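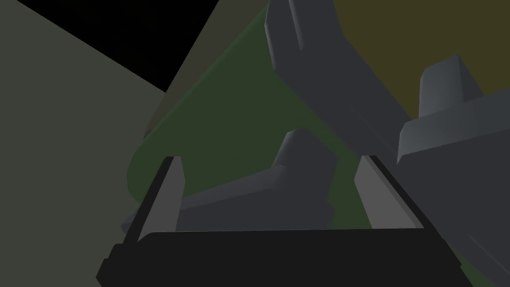 Drawing has been taught at the Mileditz Institute since it opened in 1862, and the subject remains a required part of the first year for every student, whatever trade or profession they intend to enter. The head of the drawing department, who has held the post since 2000, met us in the old reading room to discuss how the course has changed and what it asks of those who join it. Her first point concerned where beginners should start. In her view a plain angular solid, such as the mid-grey one at the top of this page with its flat faces and soft shading, teaches more in a morning than a vase of flowers will teach in a week. "Students want to draw a face or a street," she said. "We ask them to look at where one flat side stops and the next begins, and to decide which is the darker."

The department's teaching models form part of the Schmieder Collection, which was left to the Institute by a former pupil and now holds 2691 items. Most are plaster shapes and casts of leaves. They are lent to schools in Drornolar during the summer term, on condition that a member of staff signs for each box.

Asked whether such models still have a place when so much design work is done on a screen, the head of department was firm. She explained that employers in the region continue to ask for people who can make a clear sketch during a meeting, and that former students often write to say the same. "A sketch is quick and anyone can argue with it," she said. "People are much more shy of correcting something that looks finished."

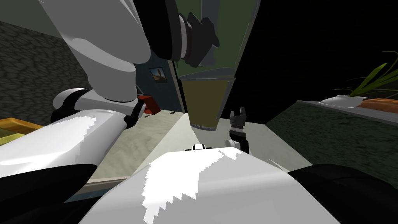

She accepted that the course has not always been popular. Attendance fell when the classes were moved to the Verkurden building, where the rooms face south and the light changes too quickly for long studies. The classes have since returned to the main site, and the timetable has been altered so that each group has 2 long sessions a week in place of several short ones. Marks are given for the full sketchbook, including pages the student would prefer to remove.

The conversation then turned to assessment. At present there is no final examination in drawing. Tutors meet each student in February to go through the year's work and agree what should be practised next. "I was against it when it was first proposed," she said. "I thought the students would stop trying. Their work was better by the spring, and I had to say so to my colleagues."

Applications for the evening course, which is open to the public and follows the same programme, will be accepted from September. No earlier experience of drawing is needed. Applicants should bring a soft pencil and a sketchbook to the first class; other materials are supplied by the department.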